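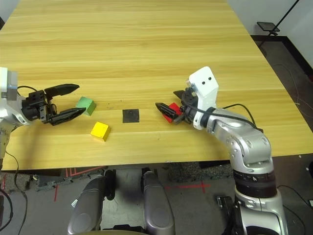 Celeste Medina wanted to know why the left gripper hadn't simply let go. It was the first thing she asked after the fault, and Zeeshan Memon says it was exactly the right question, even if it took the team at Jurach most of April to answer it.

By Zeeshan's account, the two-armed robot had been sorting blocks all morning without trouble. Then, a little after 11 a.m., the left gripper closed on a cube and kept on closing. The control screen said "open." The fingers kept squeezing.

"I love this fault, I really do," Zeeshan says, laughing. "It's so sneaky! The software thought everything was fine. If you only read the log you'd say, great run, carry on."

He hit the stop button, and that led to the second surprise. The arms froze as they should, but the gripper held its force. On this setup the stop cut power to the arm joints and left the grippers live, so that a part in the air wouldn't be dropped on someone's foot.

"Which makes sense right up to the moment it's your finger in there," he says. Luckily it was only a block, and it came out with a dent in one corner. (He keeps it on his monitor.)

The hunt for the cause went down a few wrong roads. Rukhsana Soomro suspected the motor driver and swapped it. Aiguo Cheng rewrote the open command so it would be sent again if no reply came back. Neither helped. The fault returned after 17 cycles one day and then stayed away for more than 2000.

What finally gave it away was the cable. With the wrist rolled nearly all the way over, the loop behind the gripper pulled tight and one wire inside lost contact. The gripper missed the open command, and the software reported the last thing it had sent instead of the last thing it had heard.

"Two bugs holding hands," Zeeshan says. "Fix one and you'd still have a robot that tells you fibs."

They fixed both. The loop is longer now and clamped in 2 places, the screen shows measured finger position, and a gripper that hears nothing for 100 milliseconds goes slack on its own. There is also a separate release switch within reach of the operator's chair, which he made me try four times.

Would he put his own hand near it today? "With the release switch under my other hand, sure. And I'd still look at the fingers before I looked at the screen."

The team is back to sorting blocks, and next up is the same cable check on the right arm.

Print this article | E-mail this article

Comments

Daniyal Chaudhry: We had the same "last sent" problem on a conveyor at Ballivico. Took us ages to find. Great read!

cabletie_fan: What clamps did you use? Ours slip after a week.

Rukhsana Soomro: For the record, the old driver was fine and is back in the robot :)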